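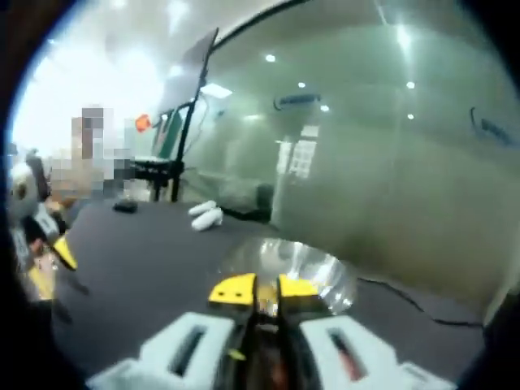
A gripper with yellow fingertip pads at a clear, round item on a gray tabletop at Skornus.

Skornus moves packing staff to gripper work ahead of line changeover

Wed 17 August

Skornus, the contract packing firm, has assigned part of its hand-packing staff to recording work with hand-held grippers as it prepares to automate two of its five sorting lines. The change affects 62 positions. The company says none of them will be cut this year, but job grades, shift lengths and the piece-rate bonus are all being revised.

The two lines handle light mixed goods: cups, lids, rolls, cable sets and small boxed electronics. Items arrive unsorted in trays and are placed by hand into divided cartons. Skornus has tried fixed automation on this work twice. Both attempts used suction heads and were dropped when the share of missed picks on curved and transparent parts stayed above the limit set by its customers.

The new system, supplied by Dillidus, uses two-finger arms controlled by software trained on recorded human motion. Staff hold a gripper with the same finger geometry as the arm and carry out the pick at normal speed. A camera on the tool stores the view and the finger opening for each pass. The files are checked, labeled by item type and sent to Dillidus for training.

Recording started in May with eight operators. There are now 20, working in pairs at tables on the second floor. Each operator is expected to complete 200 accepted passes per shift. A pass is rejected if the item slips, if the hand pauses for longer than two seconds, or if the tool leaves the marked work area.

Stela Avram, who runs process engineering at the site, said the acceptance rate was poor in the first three weeks and has since leveled off. Most rejected passes involved clear plastic.

"With a transparent part, people judge the edge by feel when they pick with bare hands," Avram said. "With the tool they have only the fingertips of the gripper and what they can see. They slow down, and the pass fails on time. We moved the lighting and changed the approach angle. Those two changes accounted for most of the improvement."

The pads were changed as well. The first set was too smooth and let rounded items rotate during the lift. A softer compound is now in use, and pads are replaced after around 600 passes. Operators log the replacement themselves on the station sheet.

Changes to grades and pay

Under the current agreement, hand packers are paid a base rate plus a bonus tied to cartons completed. Recording work produces no cartons. For the first month, operators who moved to the second floor lost the bonus, and several asked to return to the line. Skornus has since introduced a flat supplement set at each operator's average bonus over the previous quarter.

Emanuel Iordache, the shift representative for packing, said the supplement settled the immediate complaint but left others open. It is fixed until the end of the year and does not rise with output. It also does not apply to operators hired after the start of recording, who have no previous quarter to average.

"We have two people at the same table on different money," Iordache said. "The newer one often has the higher acceptance rate. That has to be dealt with before the lines change over, and it should be in the written terms."

He also raised the question of what the recordings may be used for. Operators' passes are stored under a station number and not a name, but the shift roster makes it possible to match the two. The company has agreed in writing not to use the files in performance reviews. Staff representatives have asked for the roster link to be deleted after 30 days, and the request is under discussion.

Physical load

The work is lighter than line packing in most respects. Operators sit or stand as they choose, and no carton is lifted. Wrist load is higher. The tool is held away from the body, and opening and closing it uses the thumb and forefinger throughout the shift. Six operators reported forearm soreness in the first month.

Skornus responded by limiting continuous recording to 40 minutes, followed by 20 minutes of file checking at a desk. Operators also change hands at midday where the item type allows it. Avram said reports of soreness have dropped, though the site has no figures from before the trial for comparison. A counterweight for the tool is being tested at two stations.

File checking was first done by Dillidus staff. It was moved to the operators in the sixth week, after it was found that outside checkers were accepting passes an experienced packer would reject, such as lids gripped across the seal. Checking is now listed as a separate skill on the site's training record and carries one grade step once an operator has passed an assessment.

After the changeover

When the arms go into service, each automated line will be run by four people per shift instead of eleven. Two will feed trays and clear stoppages. One will handle items the arm has refused, and one will record new passes for parts added to the catalog. The product range on the two lines turns over quickly, and Avram expects the recording role to be permanent.

The remaining positions are to be moved to the three manual lines and to the returns area, which is short of staff on the late shift. Iordache said the late shift is the main difficulty. Fewer than half of those affected have said they could work it, mostly on account of transport. The last bus from the site leaves before the shift ends. The company has offered a shuttle on a trial basis.

Retraining for the stoppage and refused-item roles takes nine working days and is paid at the base rate plus supplement. The first group of operators has completed it. Places on the next course will be given by length of service, with a share reserved for staff already doing recording work.

Drislow, which leases the building to Skornus, has approved changes to the floor power supply and guarding for the first line. Installation will be carried out by Matei over two weekends so that weekday packing can continue. The first line will run with a manual backup crew on every shift until the missed-pick rate has stayed within the customer limit for four consecutive weeks. The second line will follow on the same terms.

Talks on the written terms for recording work resume next week. Staff have been asked to send questions to their shift representative before then.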